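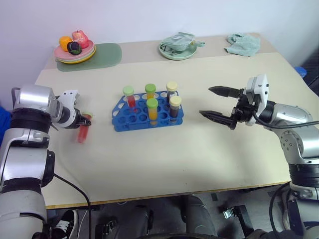
How do you arrange colored tubes in a rack so kids can follow the order?

Posted by Melina Panagiotou in Classroom and Home Science

Hi everyone! I run a small after-school science hour at the Tremness library and we're about to start our color unit in September, which is my favorite thing we do all year. The kids mix water with food coloring, cap it up in test tubes and line everything up in a blue plastic rack. We use three colors: red, a yellow that leans orange, and a dark brown that looks almost black when the tube is full. Two tubes of each. The caps go with the colors too, pale green on the red, a brighter green on the yellow, and pale yellow on the dark ones.

My trouble is the layout. The rack has way more holes than we have tubes, and it has two tiers, so a tube has to go through the top hole and then find the one underneath. Last year the tubes ended up all over the place and the little ones couldn't tell me which pairs belonged together. Should I do pairs front to back, so each color makes its own short column? Or one long row? And do I bunch them up or leave empty holes in between?

Also, any tricks for telling the two greens apart? Under our lights the caps on the red tubes and the caps on the yellow tubes can look pretty close if you're in a hurry.

Thanks so much, I love reading what people here come up with!

Kirstin Haldane

Oh, I love this kind of project! I've done color racks with second and third graders for years and I'd go front to back every time. Put one tube in the back row and its partner right in front of it, and the kids see a pair before you've said a word. With one long row you get a lot of "is this one mine?" and somebody always starts swapping.

Here's how I set mine out. Dark pair at the right end, yellow pair in the middle, red pair on the left. I like starting with the dark ones because they're the easiest to see against blue plastic, so they make a good anchor. Then the yellow, then the red goes in last. Leave at least one empty column between colors. Small hands need somewhere to go, and with everything packed tight you can't get a grip on a tube without bumping its neighbor.
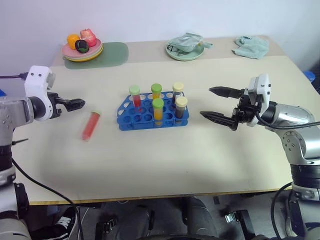 About the two tiers -- have them hold the tube up near the cap and lower it straight down. If it goes in at a slant the tip hits the edge of the lower hole and stops, and then they push, and then you have a purple sleeve (ask me how I know!). I tell mine to "park it like an elevator" and that works great.

As for the greens, I wouldn't sort by cap at all. Sort by what's in the tube. The cap is only a nice extra once the color is already right. If you really want the caps to do the work, put a dot of nail polish on top of the pale ones.

One more thing, clear the table first! I push everything else to a back corner and leave the whole middle open for the rack. A plain light tabletop is wonderful for this because the colors really pop, and you'll spot a drip right away. If yours is dark or patterned, lay down some white paper.

Bence Lakatos

Column pairs, yes. Check the caps before anything gets picked up. We lost most of a red one on the carpet.

Our rack is a Vellow and the holes are a little wide so the tubes lean. A rubber band around the tube just under the cap fixes it.

Areti Moschos

Agree with Kirstin on nearly all of it, but I'd let the kids choose where the colors go! We had a group that put the reds at opposite ends "so they could wave at each other" and they remembered every position the next week, better than when I'd laid it out for them. You can always do the neat version second.

For the dark ones, try holding the tube up to a window. Ours looked black in the rack and turned out to be a gorgeous coffee brown with the light behind it, and the whole table wanted a turn. I had to set a timer, 3 seconds each.

Melina Panagiotou

These are fantastic, thank you all! Front to back it is, with the dark pair on the right, and I'm stealing the elevator line. Bence, I'll bring rubber bands. Areti, we have one good window at the far end of the room and I'm going to put the table right by it.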